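Inês Seixas

1/ Second week of teleoperating the two-armed robot in the simulated warehouse. Task: pick up a bottle from one roller conveyor and put it in a crate. I drive both arms with hand controllers and the software records everything.

2/ The view I work from is the robot's own. My hands are in my lap most of the time and its hands are up over the rollers, which took me a few days to get used to. I kept reaching too far.

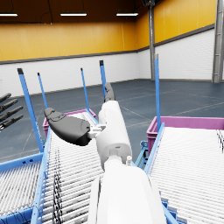

Lesia Chornovol asks whether it wouldn't be quicker to script the pick. For one bottle in one spot, yes. We move the start position every time and want the robot to cope with that, so a person shows it.

3/ We have 266 recordings so far. I threw out 53 of them on Monday. Most were mine from the first days, where I stopped halfway through the reach to think. If I hesitate, the model learns to hesitate too.

4/ What works for me: open the hand early, well before it gets to the bottle. Bring the thumb to one side and the fingers to the other, then close slowly. Closing fast on a round thing that can roll is asking for it to roll.

5/ Keep the idle arm still. I used to let the left one drift while I was watching the right, and Benvinda spotted it in the joint plots. Now I park it open and leave it.
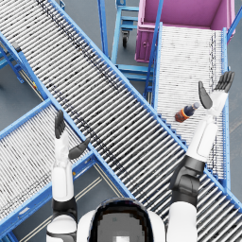
6/ Depth is the hard part. There is no touch coming back through the controllers, so I go by the gap between the thumb and the rail. Armindo switches to a second view from the side. I find that slower.

7/ Next is the same task with the left hand, then passing from one hand to the other. I've tried the handover twice and dropped it twice. Will post when there is a clean one.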